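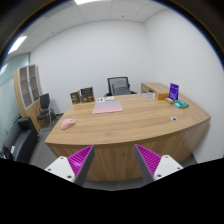 Domus Robotics Club – Minutes, August 10, 2019

Print this page | E-mail this page

Present: Joaquim Marinho (chair), Bezawit Sisay, Joana Garcia, Carolina Salgado. Fernanda Godinho came in during item 2. Minutes by Carolina, typed up same evening so sorry for the state of them.

1. Last minutes

Read, accepted. One fix – the Tillden Cup entry form goes in under the school's name and not Joaquim's. Joana has changed it on the form.

2. Desk clearing task

Main item. Task for the Cup is the same for all teams: pick small things up off an office desk and put them in a tray, then do it again with the things moved around. Teams train on their own demos. Ours are done by hand with the gripper, arm comes later.

Bezawit reported. 82 demos recorded so far, 6 thrown out (fingers closed on nothing, or somebody's sleeve across the lens). The ribbed magenta pads are staying. Joana asked if we should try the smooth ones again – Bezawit says no, small boxes slid right out of them in January and she doesn't want to redo that month.

Long talk about the desk. It curves, so walking along the front edge changes your angle the whole way. Joaquim thinks good, more variety. Fernanda thinks we should stand in one place untill the basic pick works, then move. Agreed: stand still for the next batch, move for the one after.

Objects:
– pink mouse: keep. Hardest one for the younger members, they come at it from the top and it turns. Try from the side.
– small boxes on the right (orange, yellowish, green): keep, but spread them out. Too close together at the moment, the fingers knock the one next door.
– purple stand: stays where it is as an obstacle, not a target. Touching it costs 2 points under Cup rules.
– the two dark brown boxes at the back: Fernanda wants them in as targets. Joana thinks the taller one may be too wide. To be measured before anybody argues about it again.
– the flat pink and blue thing in the middle: out for now. Can't get a finger under anything that flat. Maybe next season.
– round white one: same problem, same answer.

Chairs – Bezawit asked that they get rolled back from the desk before each session. She has the bruise.

3. Lens and mask

We are still on the wide lens. Straight edges bend a lot toward the sides and Joana asked if this hurts the training. Joaquim wrote to the team at Flonivetti who use the same kind, they leave it uncorrected and so will we. The black mask over the bottom of the picture stays on as well. Fernanda asked why its edge is wavy – Bezawit drew it with a trackpad. Will be redrawn if there is time. Not a priority.

Lights: ceiling lights on for every recording, full stop. Three sessions in the old batch have them off halfway through and those are the ones giving trouble.

4. Training run

Joana ran the first one on the Bashir machine over two nights. Picks the mouse sometimes. Does not let go of it over the tray, just hangs there. She thinks too few demos end with a clean release, people stop the recording too early. New rule: open fingers fully, back away, count to two, then stop. Bezawit to put it on the wall in big letters.

Target is 50 more demos before the next run. Carolina to make the sign-up sheet so it isn't Bezawit doing all of them again.

5. Money

Short item. Spare pads ordered, one set. Screws for the finger mounts – someone keeps taking the small hex key home. Please bring it back, no questions asked. Joaquim will ask the school if travel to the Cup can come out of the science budget, otherwise its parents' cars like last time.

6. New members

Two asked to join after the open day. Both welcome. Fernanda will do the intro with them: how to hold the gripper, how to start and stop a recording, how to name the files. File naming to be done FIRST this time – Joana spent a whole evening sorting out things called "test" and "test new".

7. Any other business

Carolina asked for a team name by next meeting. Suggestions so far were not good.
Fernanda – can we have a fan in there. Joaquim will ask.

To do
Bezawit – release rule on wall, redraw mask if time
Joana – measure brown boxes, second training run once the demos are in
Fernanda – new member intro
Carolina – sign-up sheet, these minutes
Joaquim – travel money, fan, reply to Flonivetti and say thanks
All – hex key

Next meeting same time and place, in two weeks. Closed a bit late, Joaquim locked up.

Filed under: Clubs & Activities, Robotics, Meeting Minutes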